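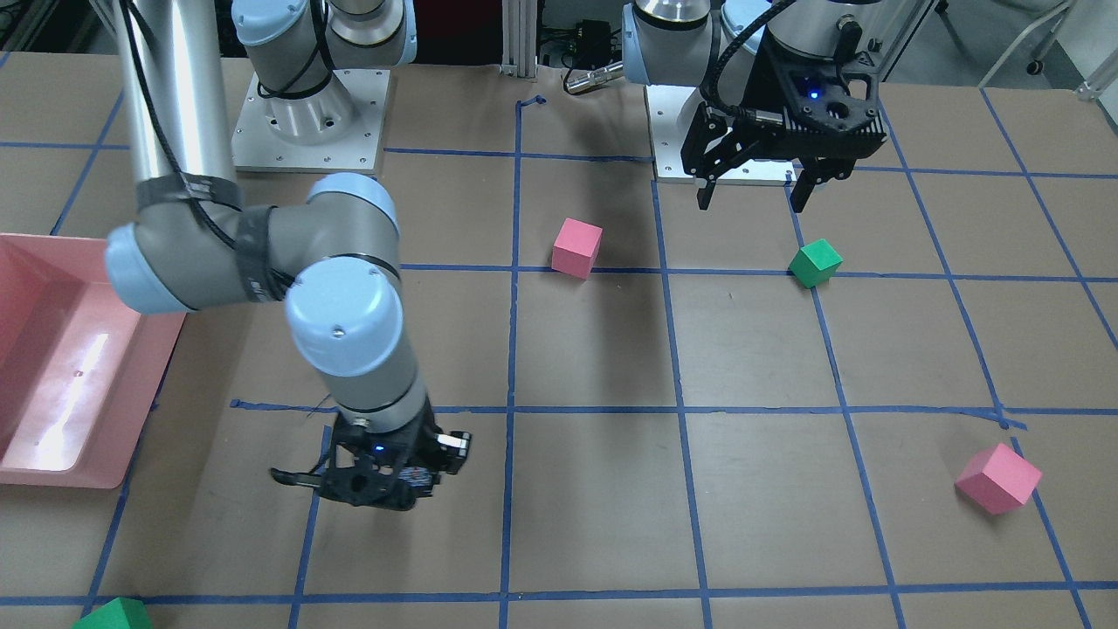 How far apart should the tape lines be? Wide enough that a cube can sit well inside a square without touching blue, so we've stuck with the big rectangles.

2 min read

December, just after lunch. New brown paper down on the table and I love it! Zainab pulled the old sheet up in one go (very satisfying) and Musa and I ran the painter's tape, long lines first, then the cross lines. Pressed everything flat with the edge of a ruler. One line wandered, so we lifted it and laid it again.

Cubes are the pink and green ones from the Rallwood box, and they show up beautifully on brown. Pink bin stays at the side.

Tape left on the roll: more than 65 cm, enough for patching. Hrvoje wants to try a finer grid next, which I'm all for, but ask Aminu before cutting the Furkis paper, it's the last length.

Still to do: label the rows, find the good scissors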